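Cahier d'atelier, textile – 2023-01-11

Reprise du lot vert foncé, celui qui traîne depuis septembre dans le bac Satholm. Pesée avant tri : 773 g, sac compris. Les pièces bleues sont parties chez Arrieta, il ne reste que le vert et deux chutes écrues que je garde pour les essais de fil.

Toujours la même question : par quel bout prendre les pièces avant de les mettre à plat. Tenues par le milieu, elles vrillent et on perd le droit-fil. 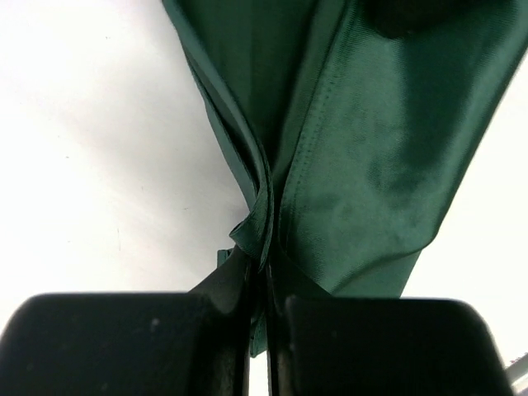 L'ourlet reste le meilleur repère pour retrouver le sens de la pièce. Sur la fiche Tamcombe j'avais noté de chercher d'abord les lisières, mais sur ce lot elles sont trop irrégulières pour servir. La piqûre, elle, se suit bien : petits points réguliers le long du bord replié, en biais vers l'endroit où le tissu est froncé, puis le bord s'enroule sur lui-même. À cet endroit, détordre à la main avant de poser, sinon le pli se marque au fer.

Mis de côté 12 pièces à repasser. Table réglée à 600 mm entre butées, à ne pas changer avant la fin du lot. Le bac a été renuméroté 387, l'ancienne étiquette est encore dessous – à gratter.

Pour les bords qui s'effilochent : couper les fils au ras, ne pas tirer dessus. J'ai essayé de tirer sur une chute écrue et ça file sur toute la largeur.
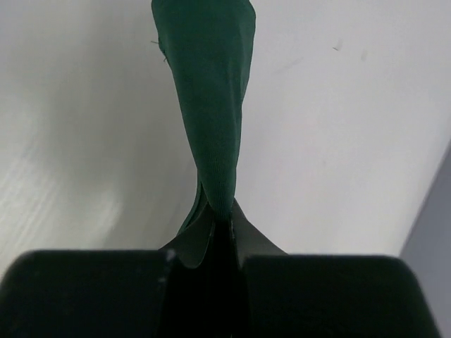

Tissu vert pendu, fils libres sur le bord gauche, en haut.

Reste à faire : surfiler les bords abîmés, refaire la fiche Tamcombe (ourlet d'abord, lisière ensuite), demander à Fleleck s'ils ont encore du fil vert bouteille. Le nôtre tire trop sur le gris.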